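# Vier Flaschen auf grünem Tisch: Bündelpacken im Nachgang

Wir verschicken Reiniger in Vierergebinden, und seit Jahren wird uns erzählt, man könne sich den Karton dafür sparen. Der Vorschlag kam zuletzt wieder von Bech: Flaschen hinlegen, flache Unterlage drumschlagen, verkleben, fertig. In der Musterrechnung standen 2.275 Gebinde pro Palettenlauf und ein Materialpreis, den ich erst glaube, wenn ich ihn auf einer Rechnung sehe. Stand der Seite: 08.07.2019.

Zur Unterlage gibt es die meisten Rückfragen. Sie ist gelb, sie glänzt, und sie nimmt auf dem Tisch mehr Platz weg als die Ware. Ob das im Alltag schneller geht als ein gefalteter Karton, wage ich zu bezweifeln – in Detville wurde mit 700 Stück kalkuliert, und nach 6 Kartons Klebeband wollte dort keiner mehr weiterrechnen.
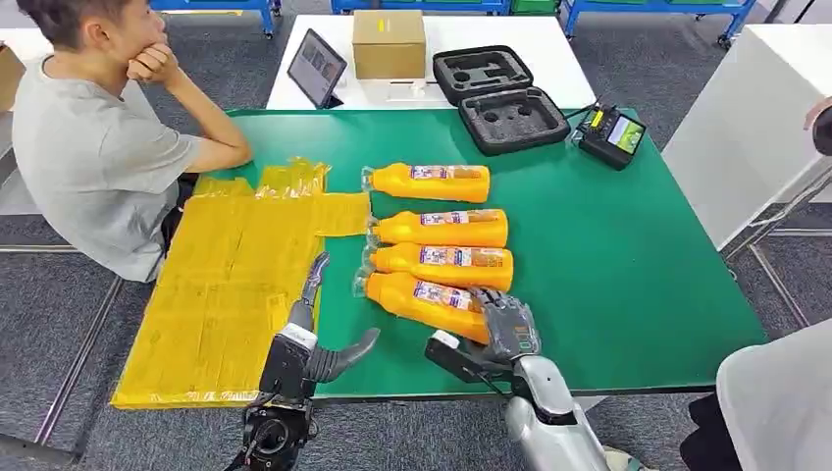
Stokness schrieb dazu, man sehe das zu streng: Liegend gepackt brauche die Flasche weniger Höhe im Regal, und wer einmal einen Stapel umgekippter Kartons aufgelesen habe, denke über eine Unterlage anders. Außerdem sei das Band billiger geworden. Mag sein. Die Höhe im Regal war bei uns allerdings nie das Problem, sondern die Hälse. Dort sitzt der Druck, wenn zwei Lagen übereinanderkommen, und dort läuft es zuerst aus.

Zweiter Punkt: die Etiketten. Eine liegende Flasche rollt, und zwar gern auf die bedruckte Seite. Milarov hält das für eine Frage der Gewöhnung. Ich halte es für eine Frage der Reklamationen. Ein Händler, der ein zerkratztes Etikett bekommt, interessiert sich wenig dafür, wie elegant das Gebinde gedacht war. Im Oktober hatten wir zwei solche Rücksendungen, beide mit sauberem Inhalt und verschrammter Vorderseite.

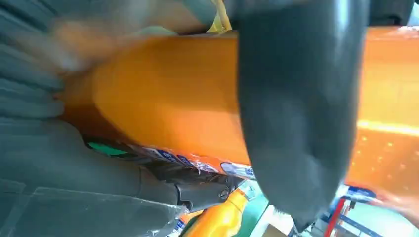
*Orange Rundung, darunter ein Streifen Aufdruck in Blau und Weiß.*

Bleibt die Frage, wie herum man legt. Die Anleitung von Bech verlangt Hals gegen Hals, in zwei Spalten. Das spart Breite, auf dem Papier jedenfalls. In der Praxis liegen dann die empfindlichsten Teile genau in der Mitte, wo beim Umschlagen am meisten gezogen wird. Alle Hälse in eine Richtung wäre ruhiger, braucht aber eine längere Unterlage, und über deren Preis schweigt sich das Angebot aus. Eine Zwischenlage an den Verschlüssen wurde ebenfalls vorgeschlagen. Damit wären wir bald wieder beim Karton.

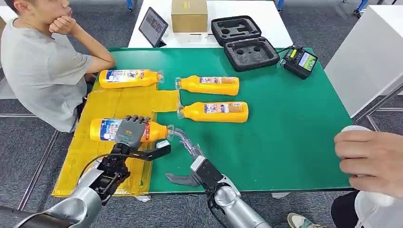
*Zwei Spalten, die Hälse zur Mitte. Rechts liegen die Flaschen direkt auf dem grünen Tisch.*

Muster der Unterlage können im Lager angesehen werden. Wer eigene Zahlen zum Bandverbrauch hat, möge sie bitte mit Gebindegröße schicken – Angaben pro Rolle nützen uns nichts.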